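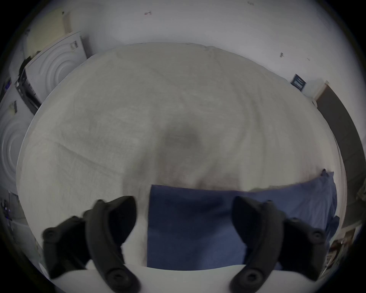
Wool made towns like Witusdale rich, and then it made them poor, and the gap between those two events is what this unit covers. Last time we got as far as the fulling mill. Please bring the map handout again, as I am not printing another one. Before we go on, fix in your mind what finished cloth was supposed to look like to a buyer. A fuzzy white fleece blanket, ridges and wrinkles and all, will do for comparison: a Witusdale clothier would have admired the softness and then asked why the surface hadn't been sheared. Fuzz was something you raised on purpose and then paid a man to cut off again. This was called finishing, and it cost more than the weaving.

Terms you need for this session

Fulling: beating wet cloth so that it shrinks and thickens. Early on this was done with feet, in a tub of stale urine. Yes, it will be on the test.
Nap: the raised surface of the cloth, pulled up with teasel heads.
Tenter: the frame on which damp cloth was stretched to dry. The hooks are where we get "on tenterhooks."
Staple: the length of the fiber. Also a market town with the right to sell it, which causes trouble in essays every year.

The Breltar accounts

The reading is the Breltar account roll, membranes 4 and following. It records 295 sacks going out and 153 being paid for. Students like to call this fraud. It may be fraud. It may also be credit, which was ordinary, slow, and badly written down. Look at who owes, and for how long, before you accuse anyone.

Ekpo's chapter on debt is the best thing in the packet and also the longest -- skip the section on coinage if you must, though I will know. The Flirberg article is short and wrong in places, and I'd like you to tell me which places.

A note on dates

The wool trade did not begin in 1066. Very little did. Sheep were here already and took no view of the Conquest.

For next time

One page on the Breltar debts, due 3rd January. One page means one side, in a type size I can read without the window open.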